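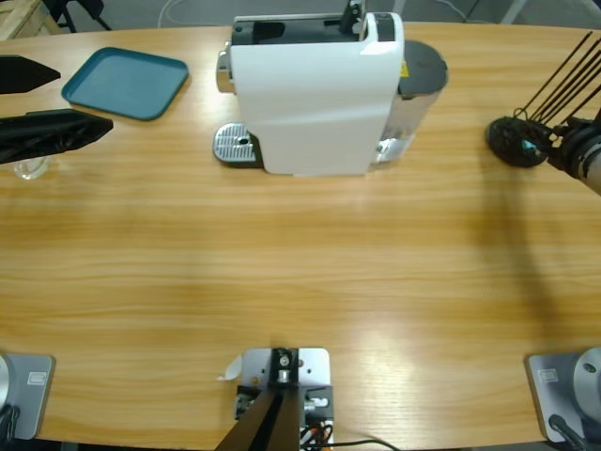 Progress report to the Dostik fund, May
Project: Staff and visitor coffee corner, Zurnomside day center
Prepared by Rodica Lungu

The coffee corner has been in daily use since the second week of the grant period. The fund paid for a capsule machine, cups, trays and a starting stock of 200 capsules. Of these, 42 were left at the last stock check.

The machine is filled and switched on before the center opens at 8:30. Paraschiva Cozma does this on most days and Virgil Nedelcu covers Thursday. The drip tray is emptied at noon and again at closing. We had planned to empty it once a day, but it filled faster than expected.

We have moved to clear glass cups after complaints about the paper ones. Two have broken so far - both in the sink. Cups go out on a tray and come back the same way.

Spending to date is 306, all on capsules, cups and descaler. Receipts are with Zamfira Toma.

Still to do:
Find a supplier who takes back used capsules. Ní Chonaill has quoted, Manuvura has not replied.
Put a short cleaning guide on the wall by the sink.
Decide whether visitors should pay for a second cup.

We are not asking for more money in this period. The next report will include the supplier's price.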